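Chapter 2
The drive cell: setting up and routine care

In this chapter
The parts of the cell and what each one does
Making the cell safe before you reach in
Checking the gripper
Setting the tray and the case position
Taking the first drive of the day
Faults that look like something else

2.1 What the cell is for

The last chapter dealt with machines in general. From now on we stay with one cell, and most of the work in this part of the book is done on it. It is the drive cell at the Midtbø workshop, listed in the workshop's records as Funevis, and its job is to handle hard drives in desktop computers that come in for reuse. A case is laid on its side on the table with the side panel off. The arm takes the drive at its edges, moves it along the line of the cage, and sets it upright in a tray. It can also run the job the other way round and put a drive back.

Written down like that, the job sounds easy. A person can learn it in a few minutes. The trouble for a machine is that a drive sits in its cage with very little room on either side, and cases that have been used for years are seldom quite square. If the fingers are a little out of line, the drive binds. If they grip too softly they slide off, and if they grip too hard they can tip the drive in its slot and make the binding worse. Nearly everything in this chapter comes back to keeping the fingers, the case and the tray where the program thinks they are.

You will need a set of hex keys, a soft brush, lint-free cloths, a steel rule, paint pen for marking screws, and the cell logbook. A spare pair of finger pads should be kept with the keys.

2.2 Making the cell safe

Before any hand goes near the gripper, the arm must be stopped in a way that it can't get out of by itself. Pausing the program does not count. A paused arm can be started again from the screen by somebody who has not seen you.

Bring the arm to its service position, where the gripper stands clear of the case. Press the emergency stop. Look at the indicator lights on the control panel and write down what they show, then switch off at the isolator and put your own lock on it. Try the start button once. If nothing moves, the cell is ready to work on.

Learners often ask whether the lock is needed for a job as small as brushing a pad. It is. The pads sit exactly where a hand would be caught.

One point on the gripper itself. With the power off, the fingers stay as they were, and if they are holding a drive they may go on holding it. Don't pull the drive free. Put the power back, with everyone clear, and open the fingers from the screen.

2.3 Checking the gripper

The gripper is checked at the start of every shift and again after any bump, however slight. Allow 45 minutes the first time you do it. With practice it takes far less, but the logbook page is the same length for everyone.

Begin with your eyes only. Look along the plates from the side and from below for anything bent, scraped or newly shiny. A bright line on a matt black plate nearly always means it has been rubbing on metal. Look at the wire where it passes through the mechanism and see that it lies inside the plates over its whole length.

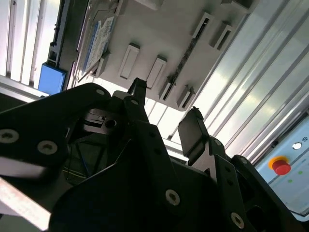 Figure 2.1 The gripper from below. A little debris has caught at the top edge of the dark pad on the right-hand finger.

Now go over the screws. Every screw head on the plates and linkage should have a paint mark running from the head on to the plate beside it. If the two halves of a mark no longer meet, the screw has turned. Set it again with the torque key at the value on the cell card, clean off the old paint, and make a new mark. Do not simply nip up every screw by hand "to be sure". Over a few months that does more harm than leaving them alone, as the threads in the plates are softer than the screws.

If a screw has no mark at all, treat it as loose until you have checked it.

Pads come next. Brush them from the middle outwards, then wipe them with a dry cloth. Do not use label remover or any oily cleaner. Press the face with a fingernail – a good pad gives slightly and comes back. Change both pads together, even when only one is worn, and write the change in the logbook. At Midtbø a pair of pads is changed after more than 70 cases, or earlier if drives begin to slip.

Finish with the linkage. Take hold of one fingertip and try to rock it from side to side. There is always a trace of movement. What you are feeling for is a click or a step, which points to wear in a pin. A worn pin is a workshop repair and is dealt with in Chapter 5.

2.4 Setting the tray and the case

The tray is a printed part with posts and slots. It must be fixed down at both ends before the arm is taught any position in it. Printed parts move a little with warmth, and a tray which was set on a cold morning may be tight by the afternoon. Slide a spare drive into the slot by hand. It should go down under its own weight and stand upright without rocking.

Check the posts for cracks near the base. A cracked post often looks sound until a drive is leant against it. If in doubt, change the tray and teach the slot again.

The case is harder, as no two makers put their drive cages in the same place. Each type of case has a card. The card gives the side that faces up, the edge that goes against the table stop, and the position number in the program. At the time of writing there are 42 cards in the Midtbø box. If a case has no card, it does not go on the table until one has been made.

Lay the case down gently and push it up to the stop. Then look inside for loose cables. This is the step most often missed. A data cable that has sprung up beside the drive will be caught by a finger or dragged along the cage, and the arm has no way of knowing. Move cables aside and tuck them down, well away from the path of the fingers. Undo any release latch the card tells you to undo.

Last, push the case lightly with the flat of your hand. If it slides, the feet of the table stop need cleaning.

2.5 The first drive of the day

The first drive of each shift is run slowly with the operator watching, finger resting on the stop. Everything you have set up so far is being tested here, so give it your full attention and leave the logbook until afterwards.

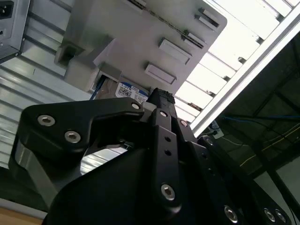
Text and pictures: Fanent training section
Revised 12/7/22

Watch the fingertip as it comes up to the edge of the drive. It should meet the drive with the face of the pad flat against it. If one corner of the pad touches first, stop the arm. The cause may be a case that is not hard up to the stop, a pad fitted crooked, or a screw you passed as tight. Check them in that order, as it is also the order of how long they take to put right.

Once the pad is flat, let the arm go on. The drive should move evenly. You can hear a good run as well as see it: a soft steady scrape with no knocks in it. If the drive stops part of the way, do not raise the force. Back the arm off, open the fingers, and see whether the drive moves freely by hand. A drive that is stiff by hand is a fault in the case and has nothing to do with the cell.

Keep an eye on the cables too. Any cable close to the drive should stay still while the drive moves. If it moves along with the drive, it is still joined to it or caught under it.

When the drive reaches the tray, look at the gap on each side as it goes into the slot. It should be even. An arm that places well on the left of the tray and badly on the right has usually been taught to a tray that was later shifted, and no amount of work on the gripper will cure it.
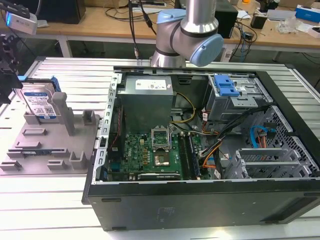

Figure 2.2 The table with an open tower on its side and a drive standing upright in the printed tray on the left.

Run a second drive at slow speed. If both go well, the cell may be put up to working speed and the first page of the log signed.

2.6 Faults that look like something else

Many calls to the repair bench turn out to be about something other than the part that was reported. The cases below are taken from the Midtbø log for August, with the wording tidied.

Reported: gripper weak, drops drives. Found: pads wiped with label remover. The pads had gone slick. New pads were fitted and the force was left as it was.

Reported: arm out of position. Found: swarf under the table stop. The case was sitting at a slight angle. The stop was cleaned, and the arm was not taught again.

Reported: camera picture cloudy. Found: fingerprint on the lens cover, left during a pad change. Wiped with a dry cloth.

Reported: drive stuck in cage. Found: release latch not undone. The card for that case did not mention the latch and has been rewritten.

Reported: clicking from finger. Found: worn pin in the linkage. This one was just what it seemed to be. The gripper was sent to Trutex for new pins and the spare was fitted.

In the first two cases somebody had already started to change settings before the bench was called. The settings then had to be put back from the saved copy before the real fault could be looked for. Save a copy before you change anything, and change one thing at a time.

2.7 Before you go on

Section 2.8 sets out the full shift check in the form used in the logbook. Read it through once away from the machine, then carry it out on the cell with a trained operator beside you. Copy the blank log page at the back of the book and bring it with you, along with your own lock and key.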